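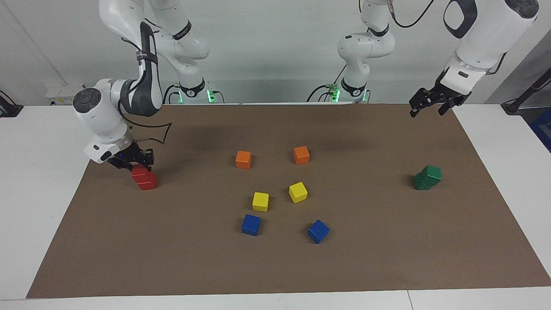

2 min read

September
By the Plemdale desk

Sort parts by size, then by color

Most storage schemes for small parts begin with color. The Vilness workshop did this for years, and its 202 bins looked orderly on the shelf. Retrieval was slow anyway. A fastener is chosen by diameter and length, and its finish rarely matters until the last step.

Size should be the primary key. Color can serve as a secondary label – a dot on the bin front is enough. Four size bands cover nearly all household stock, and mixed lots should be split before they are shelved.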